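From: Pallavi Pal
To: Denar staff list
Date: April 2018
Subject: Re: Counter work and the new arm

Comfort Ackah wrote:
> Before we sign off on the arm for the Tostley kitchens,
> can somebody tell me what my closing crew will be doing
> all evening? They've asked me twice and I had no answer.

Hi Comfort, and hi all,

Fair question! I've been sitting with Tsung-han and his simulator this month, so I'll tell you what I know. Right now the arm practices in a rendered kitchen, and paper towels are still giving me fits. A full roll is fat, it's round, and the loose sheet goes wherever it likes.
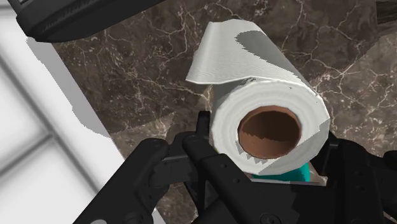

Your crew would keep the stocking for now, if you ask me. What I'd love to hand over is the end-of-night clearing at Hilonton, where we have 300 items to put back and people's wrists are sore by November (mine were, when I did closings). Mawuli wants one person per shift trained to watch the arm and stop it, and he wants that paid at the higher rate. I'm with him on that. Four hours of training sounds thin to me, though, and I've told Algirdas so.

The other thing is clutter. Tsung-han builds his counters as messy as ours get, and I think your folks should look them over and tell him what he's missed. They know where stuff ends up!

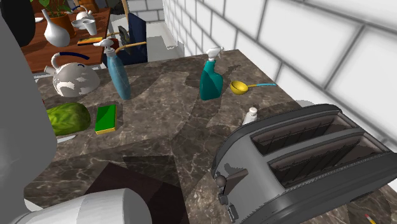
Simulated counter with the toaster, spray bottles, teapot and cabbage

Could two of your closers come by Agbenyega for an afternoon? On the clock, of course.

Pallavi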